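Newsletters > Kitchen Notes > October

The sponge question, again

Wednesday, October 16, 2019

Well, you lot have opinions about sponges! I asked in the September letter how long you keep yours, and 115 of you wrote back. My inbox has never seen anything like it - not even after the vinegar issue.

Most of you swap every two weeks. A brave few go by smell (please stop), and 56 of you move the old one to bathroom duty before it goes in the trash. I do that too, with a snipped corner so I don't mix them up.
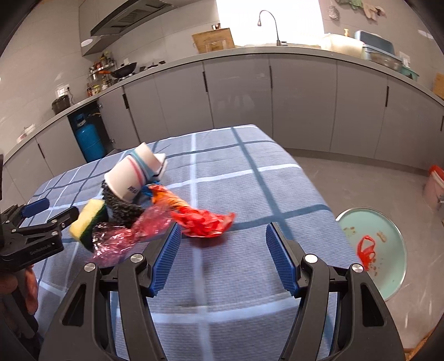
Sponge, scrubbing pad and a paper cup on the plaid cloth.

What I didn't expect was all the love for knitted scrubbers. My aunt made them for the whole family and I used to hide mine at the back of the drawer, but I've come around. They rinse out fast, they dry overnight on the faucet, and mine gets the oatmeal pot clean in one go. I still want a regular sponge for glasses, though, and I've got a 10-pack from Dula under the sink that should see me into spring.

Next time I'm doing dish racks. I've had the Hestitier one on my counter for a month and I have complaints - mostly about the drip tray. Write and tell me yours!

Recent letters
Vinegar: where I'd skip it
Getting tea stains out of mugs
My Drindix kettle, one year in
What to do with odd lids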